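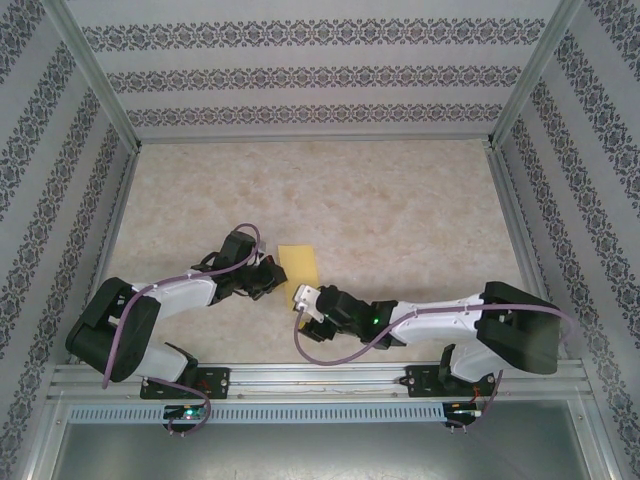
Setup and Maintenance of a Two-Arm Bench Cell

Course project report, Mechatronics Diploma, second year
Kestent Polytechnic

1. Purpose

The cell consists of two small arms on a common rail, facing a shared work surface. It was handed to our group in working order but with no written maintenance procedure. Settings had been changed between terms without a record, and the two arms no longer agreed on where the middle of the table was. The project had two aims: to bring the cell back to a known state, and to write a procedure that the next group can follow without help.

Programming of tasks is outside the scope of this report. The only motions used were the homing routine and the meeting test described in section 5.

2. Description of the cell

Both arms are bolted through black mounting plates to a horizontal aluminum extrusion at the near edge of the table. The extrusion carries the full load. The work surface is a separate part and should not be used to support an arm during removal. A perforated cable tray runs directly under the rail.

Each arm has its own external cable, purple on both sides, which follows the forearm from the wrist back to the shoulder. The cables are outside the arm body, so their slack has to be set by hand. This turned out to be the main source of trouble.

The three walls are covered in patterned paper. Wall panels are held by the vertical profiles in the corners and can be taken out for access from behind. They do not need to come off for any of the work in this report.

In the rest of the text, "left" and "right" are as seen from the rail looking toward the far wall.

3. Condition on receipt

The following faults were logged in the first session.

Left mounting plate: two of the four bolts could be turned by hand.
Left arm: cable loop too long. With the forearm low and extended, the loop reached the table surface and dragged.
Right arm: cable too short at the wrist. The wrist joint reported a following error near the end of its travel.
Right gripper: jaw closing position off. The jaws stopped before reaching the commanded width.
Rail: clean, no visible damage. End brackets tight.
Cable tray: spare cable ties and one washer in the slots. Removed.

The controller log held 3096 entries. Most were the same wrist error on the right arm. The log was exported and cleared so that new entries could be separated from old ones.

4. Work carried out

4.1 Mounting plates

Power was switched off at the main switch and the arms were folded by hand to their rest position. One person held the arm while the other removed the bolts one at a time. Each bolt was cleaned, given a drop of medium thread locker from the Breker kit in the lab cupboard, and tightened in a diagonal order. The right plate was done the same way even though its bolts were tight.

The spacing between plates was set to 400 mm, measured between the inner edges with a steel rule. The drawing left by the earlier group gives no tolerance. We worked to one millimetre.

4.2 Cables

The left cable was freed at the shoulder, pulled back and tied again. The right cable was given more length at the wrist, so that it now makes an open arc there before it runs along the forearm. After tying, each joint was moved by hand through its full range with the power off. The cable must not go tight at any point and must not touch the table.

Ties were closed loosely enough that the cable can slide. Our first attempt used tight ties, and the sheath on the left cable was pinched at the shoulder. It was not cut through, but it should be checked each term.

4.3 Gripper

The right gripper was homed again with the jaws empty. The stored offset was found to belong to a different set of jaws. It was replaced with the measured value and saved under the arm's own profile. The Valentini setup utility does not save on exit, and the value has to be written to the controller before the window is closed. We lost it once this way.

5. Meeting test

The test checks that both arms share the same table origin. A thin yellow rectangle is laid on the surface between the arms, at an angle to the rail. Each arm moves to its own side of the piece and stops. The gap between each gripper and its target point is then measured with a feeler gauge or a rule, depending on size.

The speed limit was set to 70 mm/s for all test moves. One person stays at the stop button.

Before adjustment the left arm stopped short of its target and the right arm went past its own. After the plate spacing was entered in the cell file, both stopped within two millimetres. The cycle was then repeated 200 times with no new errors in the log. The piece was put back to its marked position whenever it had shifted.

6. Remaining problems

The right arm still settles more slowly than the left after a long move. The gains are the same on both. We suspect wear in the shoulder but did not open it.

The cell file, named Wirkska after the original project, contains two sets of limits. Only the second is read. The first should be deleted once the instructor has confirmed that no other program uses it.

7. Routine checks

Start of each session: turn each plate bolt by hand, look at both cable loops, home both arms.
Monthly: clean the rail, empty the tray, run the meeting test ten times and note the gaps.
Each term: check the left cable sheath at the shoulder, export and clear the log, compare the plate spacing with the value in the cell file.

The log sheet is kept in the drawer under the controller. Entries should include the arm, the joint and the value before and after any change.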